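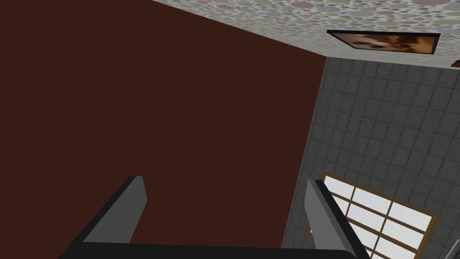 Welcome back, everybody, and thank you for sticking with me through last week's very long session on coordinate frames! Today we turn to the Husen trial kit, the simulation package that Rollorham is offering to teaching labs, and by Thursday I'd like each pair to have a short written review of it.

The kit comes with a simulated gripper, a set of furnished rooms and 25 practice exercises. A class license covers 60 seats, so there is plenty of room for all of you (and for the evening group, who share ours). Our class code is **3514**. Please type it in yourself the first time you log in, and after that the software remembers you.

## What to try first

Start with Exercise 2, the one on wrist views. Move the wrist a little, stop, and look at how the walls and the window shift on your screen before you move again. It's slow going at first, I know, and that's perfectly fine.

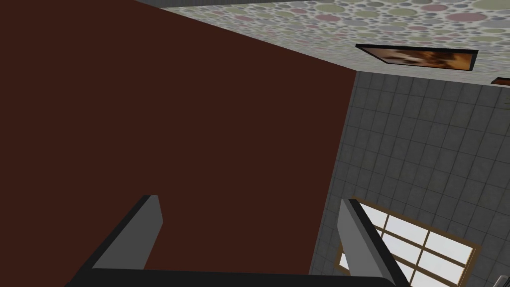 Once you feel at home with that, go on to opening and closing the fingers, and keep notes as you go on these points:

- how easy the controls were to learn
- whether the plain, flat shading made distances hard to judge
- anything in the manual that confused you

Rommel Yap has kindly offered to sit in the Macaraeg lab after class and help with installs. Bring your laptop and its charger, please!

**Reading:** the Cilbridge handout on camera placement, first half only.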